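Girnavholm revises footing rules for outdoor dressage arenas

15 June 2019

Riders entering the outdoor classes at Girnavholm this season will compete on a surface prepared to a new written standard. The equestrian center published the document this week, together with a schedule for rebuilding its two competition arenas and the larger of its warm-up areas.

The standard sets out how the surface is to be built, how wet it should be kept and how often it is to be harrowed and leveled. Until now these matters were left to the judgment of the grounds staff on the day, and the results differed from one show to the next. Riders complained last September that the track along the long sides had packed hard while the center line stayed deep, so that horses changed footing in every half-pass.

Under the new rules the top layer will be a mix of washed silica sand and chopped textile fiber, laid over a compacted base of crushed stone. Depth will be checked with a steel probe at 65 fixed points in each competition arena before the first class and again at the midday break. Any point that differs from the target by more than the permitted margin must be corrected before the next horse enters. If the correction cannot be made in the time available, the judge at C may delay the class but may not shorten the test.

Moisture is treated separately. The center has contracted Flallia, which makes irrigation equipment for sports grounds, to install buried lines under both competition arenas. The lines feed water upward through the base and keep the sand at an even dampness, which overhead sprinklers have trouble doing in wind. The warm-up area will keep its sprinklers for the present. A tank holding 1,000 gallons will supply the lines during shows, so that the pressure in the stable taps does not drop while the arenas are being watered.

Harrowing intervals have been tightened. In classes at the lower levels the surface will be worked after every ten horses, and in the advanced classes after every six. The drag must be run in a different pattern each time – lengthwise, then crosswise, then in overlapping circles – to stop ridges from forming at the quarter lines. Tractor speed and tine depth are to be written down for each pass.

Not all of those who use the grounds are convinced that fiber is the right choice. 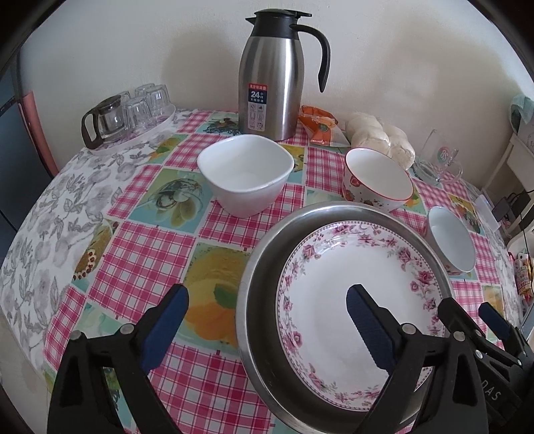
Uchida would have preferred plain sand with a finer grain, arguing that fiber holds the hoof too firmly in the turns, and that a horse schooled at home on loose sand needs several days to adjust its balance in canter pirouettes and flying changes. The written reply from the center is that the fiber content has been set at the low end of the supplier's range for that reason, and that it will be looked at again when the season ends.

Work on the first arena is complete. The second will be closed for 3 weeks while the old surface is lifted and the base regraded to a slight fall toward the short side at A, where a new drain has been cut. Classes planned for that arena move to the grounds at Bravside, and entries already accepted remain valid without further action. Start times for the moved classes will be posted with the draw.

The cost will be met in part through a change in fees. A surface charge is added to each outdoor entry, and day permits for schooling in the competition arenas are now limited to 300 per season. Permit holders must pick up droppings at once and may not lunge on the new surface. Lunging remains allowed in the round pen and at the far end of the warm-up area.

Studs are permitted in the warm-up area but not in either competition arena. Shoes will be checked at the gate along with the bit and noseband. The full standard, including the probe chart and the form for reporting a fault in the surface, can be read at the show office.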